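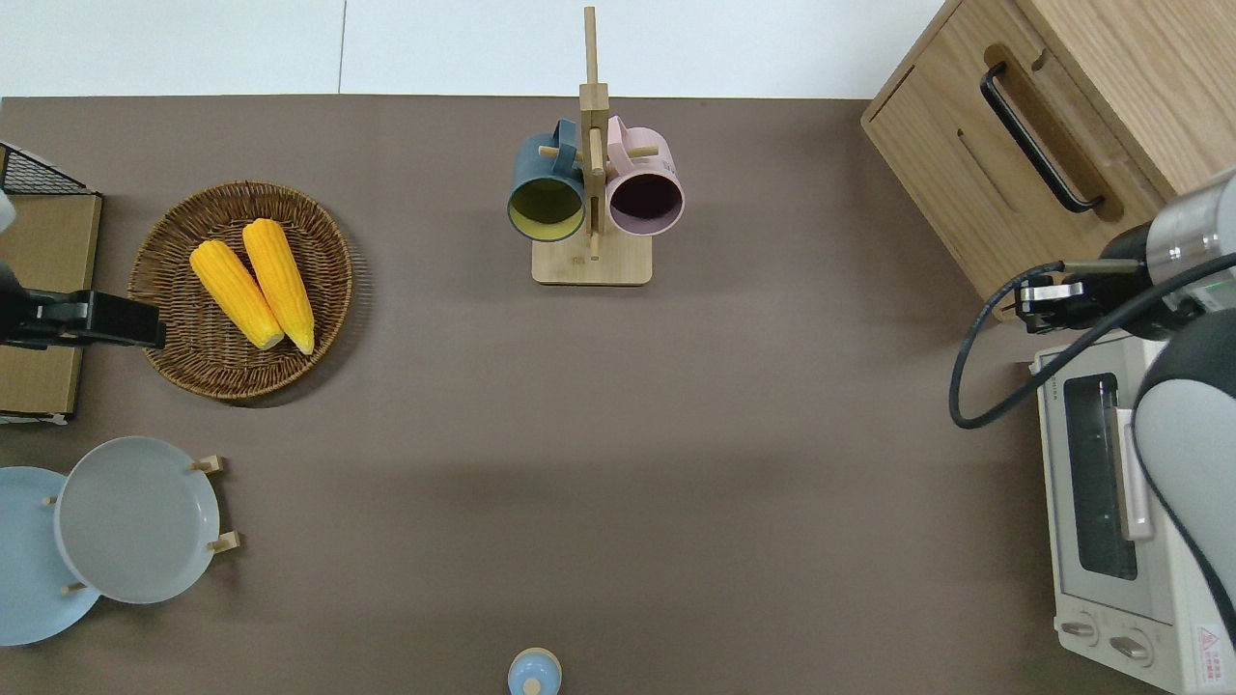 Ticket reopened Thursday, 7:40 a.m. The Rokura dehumidifier in the Demcombe flat is shutting itself off again, and I don't accept that the last reply fixed it. Support blamed a full tank. The tank was empty when I checked. The kitchen isn't crammed either: a mug tree with two mugs on it, a wicker basket with a couple of corn cobs in it, and a white wall behind. I was told to "clear obstructions from the intake" and would like to know which ones you had in mind.

Tried so far:

Reset by holding the power button for 30 seconds. Ran 28 minutes, then stopped with the amber light on.

Moved it to the hallway outlet. Same light, same result, so I doubt it's the wiring.

Washed the filter and let it dry overnight. It wasn't dirty to begin with.

Set the target to 40 percent. The display claimed it had reached that almost at once — my Molum hygrometer on the shelf next to it disagreed by a wide margin.

That last one makes me suspect the humidity sensor. Your agent Räsänen suggested a firmware update, but this model has no network connection and no port I can find. Please confirm someone has looked up the model before sending more steps.

I want a replacement sensor or a replacement unit. It was bought in May and is under warranty.

Jozefína Sokol

Status: waiting on support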